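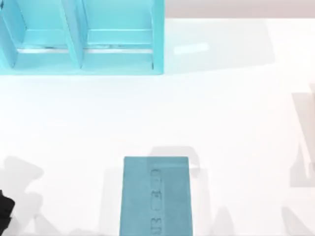 Attachment 1: overhead view, shelf and teal block, default lights

Date: May 30, 2020
To: lasetora-users
Subject: Re: [lasetora-users] Phantom obstacles on white table in two-arm scene

> After the upgrade to the Winlow renderer, our planner refuses
> many motions which were fine in December. The segmentation node
> puts small obstacles on the table where there is no object. I
> attach the log. Of 934 planning requests in the night run, many
> ended with "start state in collision", and I am sure the arms
> were free. Is this a bug in the collision checker or do we use
> wrong settings?
>
> Also, does the table_plane filter still do something? I change
> the value and see no difference.

Hello,

Thank you for the log, it was very useful. I could reproduce the problem here with the Aaltonen two-arm scene, and I do not think that the collision checker is guilty. It checks correctly against the obstacles it receives. The obstacles are wrong.

The old renderer gave hard shadows or none, depending on the profile. The new one gives soft shadows by default. Our segmentation node first looks for regions which differ from the table color, and only later asks for the depth. On a bright white table, even a light gray shadow is now enough to start a region. If the depth image has holes at that place, the node fills them from the neighbors, and when a neighbor is the gripper, you get a "thing" standing on the table.

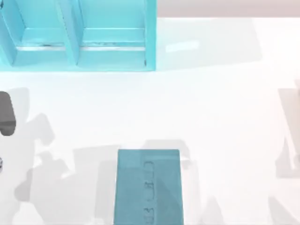

(Source: Aaltonen two-arm scene, simulated overhead camera. Rendered with the Winlow backend.)

Please look at the place where the arm shadow comes to the left side of the teal block. In my run the node joined both into one region, and the block received a box much wider than it should be. The planner then wants to go around this wide box and finds no path for the left arm. The embossed marks on the block are not a problem, I checked this separately with a plain texture.

What I changed locally:

segmentation:
 use_color_seed: false
 depth_hole_fill: none
 min_region_height_mm: 6
 self_filter_padding_mm: 20

With use_color_seed set to false the node starts from depth only. It is slower, but for a static table you will not notice it much. The padding of the self filter was 2 in the old default file, and this is too small for the gripper fingers when the camera is near to them. I think you copied the default file in December and kept it – many of us did.

About table_plane: the filter works, but it is applied after the hole filling. So you change the value and the false points are already above the plane. The order should be reversed. I have a patch for it, but I want to test it first on the close cameras, where the table is only a small part of the view and the plane estimate is less stable.

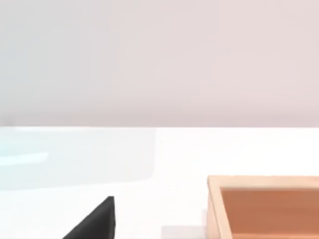 Is it necessary to calibrate the simulated cameras again after this change?
The camera poses come directly from the scene file, so no new calibration is needed. Only delete the cached masks, otherwise the node will load the old ones.

For the close views there is one more difficulty. The wall behind the table and the table itself are both pale, and the color seed sometimes took the far edge of the table as the border of an object. With depth only this is gone in my runs. The tray was always found correctly, with the old settings and with the new, probably its walls give enough height. The low tinted area on the table is another matter. It has a different color but I get no useful height for it, so please do not wait for an obstacle there. If your task needs to know about it, add it to the scene description by hand.

I would also like to ask the people from Briltstead, if they read here, how they treat curved glossy objects. The self filter removes all points near to the finger, and when the finger comes close to the object, a part of the object is removed together with it.
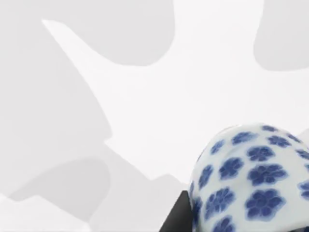 With 20 mm padding this hole becomes quite big, and the grasp scorer then believes that the surface ends there. I tried to reduce the padding only for the finger links and leave it for the rest of the arm. The result is better but not yet good – at some angles the points of the finger come back and are counted as part of the vessel. Maybe the correct way is to freeze the object model before the last approach and to use live points only for the rest of the table. The planner interface allows this, but the update rate of the two sources must then be handled with care, and I did not finish it.

So for the original question: please try the four settings above and run the same requests again. If you still see "start state in collision", send me the names of the two links from the log line, not only the error. In your first log they were missing because the log level was too low. Set it to debug for the planning node only, or the file becomes very large.

The patch for the filter order will go to the testing branch when the close cameras are done.

Best regards,
maintainer, Lasetora segmentation package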